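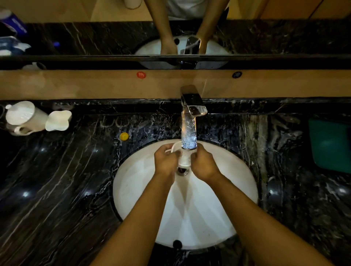
Monday, 9:40. Glaze leach test, second batch

Four cups from the Kelora white, fired by Ottó on the long schedule. Rinsed under the tap, then with distilled water, drained upside down on the rack. No detergent this time. Last batch had a film that threw off the blank.

Filled each with 4% acetic acid to just below the lip and covered with watch glasses. 24 hours at room temperature, in the dark cupboard. Volume per cup roughly 160 mL. Write down the real volumes when decanting, we forgot in August.

Cup 3 has a pinhole near the foot, outside only. Left it in.

Adhiambo wants a longer soak as well, 48 hours on a separate set. Need more cups from Cleramville before that can start. Carla to ask.

pH meter drifting again at the low end. Recalibrated with the 4.01 buffer, slope acceptable. Buffer bottle is nearly out.

Open: do we report per liter or per area? Deák sheet uses liter, the old Moltetti sheets use area. Ildikó has the conversion table.

Decant Tuesday morning. Sample bottles are acid-washed and on the second shelf, labels not printed yet.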